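4 抽屉与“暂存”:家庭文书及小件物品的留存方式

4.1 问题的提出

前两节讨论了住宅储藏面积的变化及其与户型的关系。本节转向较小的尺度,考察住户在抽屉、浅柜和书桌内如何存放文书与小件物品。既有的居住研究多以储藏间、衣柜和地下室为对象,对抽屉一类的小容积储藏着墨甚少。其原因之一在于计量困难:抽屉的容积可以测定,其中物品的价值、用途和存放年限却难以由外部观察得出,只能依靠住户本人的陈述。

本研究将此类物品统称为“暂存物”,即住户认为尚未到处置时机、又未为其指定固定位置的物品。保修凭证、已到期的保险单、备用钥匙、用途不明的螺丝、旧证件照、外币零钱均属此列。暂存物在体积上几乎可以忽略,但在住户对“家中凌乱”的陈述中所占的篇幅,远超过大件家具与衣物。

调查地点为Nornesov与Corkholm两处居住区。前者以战后多层集合住宅为主,厨房狭窄,门厅通常设有一组嵌入式浅柜;后者以联排住宅为主,多数住户拥有阁楼或半地下室。两地住户的平均居住年限相近,住宅总面积则有明显差别,适于比较储藏条件对留存行为的影响。

4.2 资料来源与方法

本节资料由两部分构成。其一为入户问卷,共发放410份,收回有效问卷283份。其二为对33户住户的跟踪访谈,访谈周期为12个月,每户在周期开始与结束时各接受一次物品清点,其间由住户自行填写留存记录。留存记录为一页表格,住户每次将文书或小件物品放入指定抽屉时,写明物品名称、放入理由和预计取出的时间。

无效问卷主要来自两种情形:住户只填写了住宅面积与人口部分,或将储藏习惯一栏交由不同的家庭成员重复作答,前后不能对应。后一种情形在Corkholm较多,与该地多代同住的比例较高有关。对于这类问卷,课题组未作合并处理。
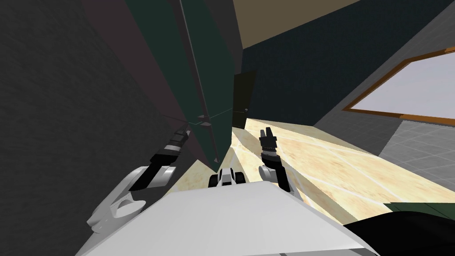

访谈对象由有效问卷的填答者中选取,选取时兼顾住宅类型、家庭人口与居住年限,未考虑收入。访谈提纲由Anjana Nanayakkara拟定,经试访后作过一次修改。修改前的提纲使用“杂物”一词,试访中多位住户表示不悦,认为该词预设了物品没有价值;修改后的提纲改用“暂时放着的东西”,住户的回答明显变长,对物品来历的说明也更为具体。

清点工作遵循两项约定。第一,抽屉由住户本人开启,调查员不触碰其中物品。第二,涉及信件、病历和银行往来文件时,只登记类别,不登记内容。有三户住户在第二次清点时要求略去一只抽屉,课题组予以同意,相应的抽屉不计入本节的比较。

需要说明的是,留存记录由住户自填,其完整程度不一。部分住户在周期之初填写甚勤,至2月以后渐趋稀疏。为减轻这一影响,本节的分析以两次清点的结果为主,留存记录仅用于解释物品的放入理由,不用于估计放入的频率。

4.3 文书的留存

家庭文书可依住户的陈述分为三种:依法须保存者,如税务凭证与房产文件;出于谨慎而保存者,如付款收据与维修单;以及无明确理由而保存者。第一种文书在两地均有较固定的位置,通常为文件夹或金属盒,且多由家庭中的一人掌管。掌管者以外的成员往往知道文书“在柜子里”,但不能说出其排列方式。

第二种文书的数量最多,也最能反映抽屉的使用特点。住户将收据放入抽屉时,多以“万一要退换”为由;退换期限过后,收据却很少被取出。据访谈所得,住户并非忘记了期限。一位Nornesov的受访者说,她清楚地知道烤箱的保修早已结束,但“要扔掉它,就得把整叠都看一遍”。这一陈述在其他访谈中反复出现,措辞略有不同。可见,处置一件文书的成本取决于它与其他文书的混杂程度,与其自身的价值关系不大。

第三种文书包括旧请柬、戏票、已搬离住所的水电账单,以及子女幼年时的学校通知。住户对此类文书的解释较为含混。课题组成员之间对其归类曾有分歧:Koen Dewulf主张将其列入纪念物,与照片、奖章等并论;Yevhen Symonenko则认为,住户从未主动展示这些文书,其存放位置也与收据相同,不宜与纪念物混同。本节采用后一种意见,但在附录的物品清单中保留了两套编码,以便复核。

两地的差异主要见于文书的转移。Corkholm的住户在抽屉装满后,习惯将较旧的文书装箱移至阁楼;Nornesov的住户没有这一去处,文书或被压紧,或溢至相邻的抽屉。表面看来,前者的抽屉更为整齐,但若将阁楼中的纸箱一并计入,两地户均文书总量的差距大为缩小。

4.4 抽屉的位置与分工

住户对抽屉的命名是考察其分工的一条线索。多数家庭有一只抽屉被称为“那个抽屉”,无须进一步说明,家庭成员即知所指。该抽屉在Nornesov多位于门厅浅柜,在Corkholm多位于厨房,与住户进出住宅时首先经过的台面相邻。其余抽屉则依内容命名,如餐具抽屉、缝纫抽屉、电池抽屉,名称较为稳定,即使内容已有变化,名称也往往沿用。

抽屉的高度对内容有一定影响。位于腰部高度的抽屉开启最为频繁,内容更替也最快;位于膝部以下的抽屉多存放成套而少用的物品,如桌布、节日用的烛台和旧相机。有幼儿的家庭则将这一次序部分颠倒,药品、剪刀与电池移至高处,低处的抽屉留给玩具。幼儿长大后,药品通常仍留在高处,住户对此习以为常。

图4 室内场景渲染图,左侧有一只拉开的抽屉 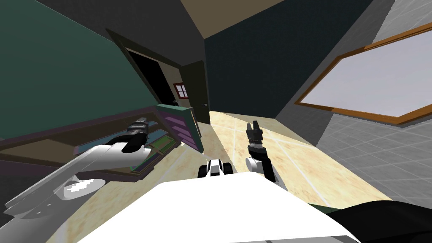 抽屉的构造同样值得注意。Nornesov的浅柜多为建筑竣工时统一安装,抽屉较浅,物品只能平铺一至两层,住户开启后即可一览其中大部分内容。Corkholm的厨房柜多由住户自行更换,以Boersma的深抽屉最为常见。深抽屉容量较大,但底层物品不易取用。在第二次清点中,深抽屉底层的物品与第一次清点时几乎相同,上层则更替殆尽。换言之,同一只深抽屉内并存着两种储藏:上层近于台面的延伸,底层近于阁楼。

部分住户以分隔盒应对这一问题。分隔盒的效果因人而异。购置成套分隔盒的住户,在初期确能使物品各归其位,但数月之后,其中一格往往成为新的暂存处,其内容与原先的抽屉并无二致。使用鞋盒、饼干盒等旧容器的住户则很少遇到此种情形,可能与旧容器尺寸不一、住户须事先考虑何物可以放入有关。由于样本较小,本节不对此作进一步推断。

4.5 家庭成员之间的协商

抽屉很少完全属于一人。即便是书桌抽屉,家中其他成员也会因寻找胶带或笔而开启。访谈显示,围绕抽屉的争执多起因于物品被移动,较少起因于物品被丢弃。住户能够容忍他人的物品长期占据空间,却难以容忍自己的物品换了位置。一对Corkholm的夫妇为此约定,任何一方整理厨房抽屉之前须告知对方;该约定在整个访谈周期内均得到遵守,但抽屉也因此一次未曾整理。

在成年子女已迁出的家庭中,抽屉的归属更为复杂。父母通常保留子女房间内的书桌,抽屉内容维持原状,同时将自己的暂存物放入其中尚有空隙之处。子女回家时对此多不介意,父母则在访谈中表现出一定的歉意,并强调这些物品“随时可以拿走”。类似的表述也见于租客与房东共用储藏柜的情形。 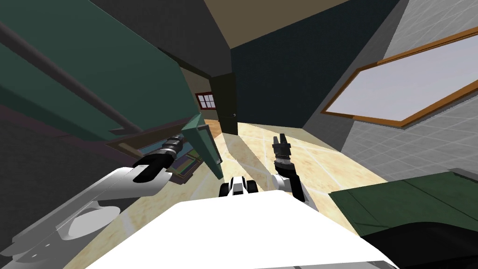 本节后续部分执笔:Nele Dierckx、Henk Claeys
Brendano居住与家政研究室
修订稿收到日期:10/01/2019

4.6 迁居作为处置时机

住户普遍将迁居视为清理暂存物的时机。有效问卷中,多数填答者表示会在“下次搬家时”处理抽屉中的物品,其中不乏并无迁居打算者。这一说法的作用在于为处置设定一个遥远而合理的期限,使当前的留存无须辩护。

实际发生的迁居与上述预期有相当距离。在访谈周期内迁居的住户中,抽屉往往是最后装箱的部分。大件家具须预约搬运,衣物与书籍须提前装箱,抽屉则因日常仍要使用而一再推迟,至迁居前夜整只倒入纸箱,或连同物品以胶带封住后一并运走。迁入新居后,这些纸箱通常不在首批开启之列。两户住户在第二次清点时仍保留着未开启的纸箱,箱面所写均为“厨房,杂”。

与此相对,厨房翻新和更换家具对暂存物的影响更为显著。翻新期间,抽屉须先行清空,而住户并未离开原有住所,有较充裕的时间逐件判断。更换门厅浅柜的住户对丢弃物品的记述最为详尽,所用时间也最长。有住户为一把来历不明的钥匙试遍家中所有的锁,最终仍将其放回新的抽屉。

亲属去世后的清理构成另一种情形。受访者对逝者抽屉中物品的态度明显有别于对自己的物品:收据与旧账单虽无用处,却因留有笔迹而难以处置。课题组在此类访谈中未进行清点,仅记录住户主动提及的内容。相关资料数量有限,且涉及私人经历,本节只作概述,不作引用。

4.7 对住宅设计的若干意义

现行的住宅储藏标准以容积为单位,将各类储藏合并计算。依此标准,Nornesov的住宅储藏不足,Corkholm的住宅储藏充裕。然而就住户的陈述而言,两地对“东西找不到”的抱怨程度相仿。这提示设计者在核定总容积之外,尚须考虑小容积储藏的分布,尤其是门厅与厨房台面附近的浅抽屉。

浅抽屉的优点在于内容可见,缺点在于单位面积的造价较高。在改造项目中,可以考虑保留原有的嵌入式浅柜,仅更换滑轨与面板。Nornesov的数户住户已自行采用这一做法,所述理由以节省费用为主,但在第二次清点中,其抽屉内的物品更替较为均匀,未见明显的底层滞留。

此外,文书的储藏需求正随账单与保险单的电子化而改变,但改变的速度不宜高估。受访者中已改用电子账单者,仍有相当一部分会将其打印后放入原来的抽屉。年长住户如此,部分年轻住户亦然,后者多在申请租房或办理居留手续时被要求出示纸质文件,此后便养成了留存的习惯。储藏标准若要据此下调,宜待下一轮入户调查完成之后再行讨论。两地的物品编码表与访谈提纲修改前后的文本,一并收入附录二。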